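Open day at Kimmont, the laundry robot demo
Forum: Home Automation > Events and Visits

javi_cabral
Posts: 1144
Hello all. In March I went to the open day at Kimmont, and I promised Plirnby that I would write a report. Please excuse my English, I write slowly but I try to be exact.

The laundry demo was in the back room. Asuka Mizuno presented it. She explained that the arm must take things from a basket on the floor and put them into a front loader. We were 20 visitors in a small space, so I watched mostly on the screen which shows the view from the wrist. 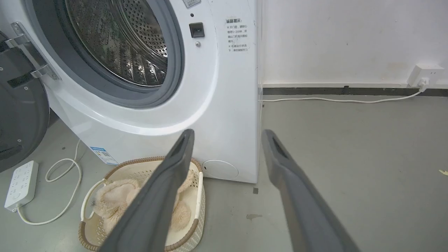 Wrist view, door open and basket waiting on the floor.

The label on the machine is in Chinese. A man beside me translated one part for us: you should open the door and wait one to two minutes, and you must not open it while the machine is running. I asked Asuka if the robot respects this waiting. She said the wait is in the program, it does not read the label.

They made 2 runs. The first stopped when one piece got caught on the rim of the basket. The second was good, but very slow.

Plirnby
Thanks Javiera, good write-up. Fluffy stuff is a kind choice though, isn't it? Anything soft and bulky is easy to grab. Show me a wet bedsheet and I'll be impressed.

gallardo
I don't agree. Fuzzy things hide their own edges from the camera. I'd rather program for a towel.

Plirnby
Fair enough, but my grey floor at home isn't that clear either. There they had a power strip and one basket. I have two kids.

javi_cabral
I asked also about sheets. Asuka answered "not this year". For me the door was more interesting, but it was open already when they started, so I cannot tell you if the arm is able to open it.

gallardo
That's the bit I'd want to see. Did they say if Cirnik is hosting the next one?

javi_cabral
They did not say it. I will write to Asuka and post her answer in this thread.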